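Mallum: fitting a gripper to an arm in a shared workshop
Speaker notes, November evening session

Slide 1. Title
Say hello, say which bench I use at Fladness. Check the people at the back can hear. The talk is on the Mallum build, so mostly the gripper, the tray and the cables. I won't be going through the software line by line. The code is on the workshop drive and anyone with a login can read it.

Slide 2. What the job is
Mallum picks small objects out of a shallow tray. The objects are odds and ends, mostly toys and bits of foam, all different shapes and all small enough to be awkward. The arm comes down from above, closes on something and lifts. I started it as a winter job and it has now taken up almost 100 hours, not counting time spent looking for hex keys.

Slide 3. What it cost
£402 on top of the arm. Read out the split: the biggest part was the gripper linkages from Herrera, next was cable and connectors, then clamps, then tape. The tray cost nothing. It came out of the scrap rack at Fladness and was already scratched when I got it.
If asked about the arm itself, say it belongs to the workshop and is booked by the evening, and go on to the next slide.

Slide 4. First gripper
Two flat fingers, printed. Fine on anything square. Round things slid out from between them on the way up. I tried rubber on the inside faces and then a coarser rubber. The coarser rubber was better, but the fingers flexed and the tips came apart at the ends when they closed. Pass the old pair round at this point. Ask for them back, I lost the first set this way.

Slide 5. Second gripper
Metal. Linkages instead of sliding fingers, so each finger swings in as it closes. Heavier than I wanted. The arm doesn't mind the weight but my mounting bracket did, and I made that part again in thicker stock.
The fingers aren't all the same. I wanted something long and thin that can get down beside an object lying near a wall, and something softer to press against. Spend a minute on this, as it's the part people asked about last time.

Slide 6. Test results
I did the first proper count with the Lodska control board fitted. 88 picks, 22 misses. A miss means the object wasn't in the gripper at the top of the lift. I didn't count the ones where it was in there sideways.
Most of the misses were close to the sides of the tray. The sides slope, so an object against the wall tends to sit tilted, and the finger meets the slope before it meets the object. I have moved the approach point in towards the middle for those and it has helped. I haven't done a second full count yet. Say so plainly, someone will ask.

Slide 7. Cables
This took longer than the gripper. The wires have to cross the wrist, and the wrist turns. My first run was too tight and pulled a connector out on a full turn. The second was too loose and caught on the edge of the bench.
What I do now:
Turn the wrist by hand to both ends of its travel before tying anything.
Leave the slack in one loop at the joint and tie either side of it.
Keep the yellow cable and the black ones as separate runs, so one can come off without undoing the other.
Go slowly for the first ten minutes after any change, with a hand on the stop button.
I use hook-and-loop straps while I'm still moving things and cable ties once I've stopped. Don't overtighten the ties.

Slide 8. Things I would do differently
Buy the metal linkages first. The printed fingers used up two months.
Write down the position of the tray. For weeks I was setting the arm to the tray each evening by eye and then wondering why the numbers from the evening before didn't match.
Make the bracket with slots. Mine has round holes and every adjustment means drilling.
Label both ends of each cable, including the short ones.

Slide 9. Questions I usually get
Can it run without somebody there? No. Workshop rule, and I agree with it.
Could a smaller arm do it? Probably, with a lighter gripper. I'd want to weigh everything again first.
Is there a camera on the gripper? Not on this version. There isn't much room left by the wrist.
Will the drawings be shared? Yes, once the bracket is redrawn. The current drawing is wrong in two places.

Slide 10. Last slide, leave it up during questions
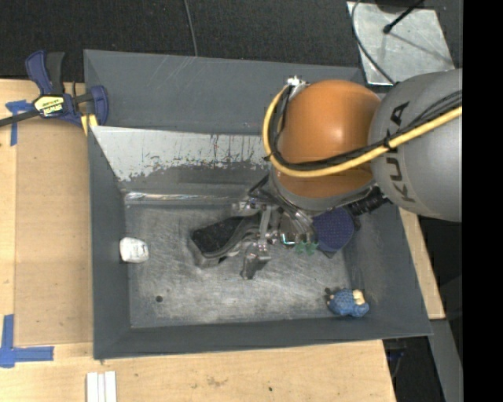 Keeping the tray still is the part of Mallum I would copy on any other build. A shared bench gets used by other people between my evenings, so everything has to come off and go back in the same place. The bar clamp at the top left corner holds the tray to the table, with a short yellow piece wedged in between clamp and rim, and there is blue tape stuck down on the wood near the corners on that side. Point at the little blue toy down by the right-hand wall when somebody asks what a hard pick looks like. If there's time left, take people over to the bench and let them try the clamp. Lights off at the wall switch by the door afterwards, and sign the arm back in.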